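Robôs na cozinha: saí do dia aberto da Vukmont menos convencido

Junho de 2021. Fila à porta, 37 pessoas numa sala para 21. Calor. E eu a pensar – é desta que vejo um robô cozinhar.

Não vi. Vi um ecrã. A demonstração da Grellow corre em simulação, dois braços, uma bancada, uma frigideira, um croissant. Muito bonito. Mas uma cozinha a sério tem gordura, pressa, gente a passar atrás. Perguntei por isso, responderam-me com 102 tarefas já programadas. Cento e duas! Não era essa a pergunta.
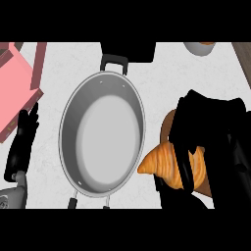

E não sou contra, atenção. Treinar em simulação é barato e niguém se queima. Percebo. O que me irrita é o folheto, que promete ajuda em casa daqui a 6 anos – com que base? Mostrem-me um braço verdadeiro a pegar num croissant verdadeiro, sem o esmagar, numa bancada suja. Aí volto, e até fico na fila outra vez.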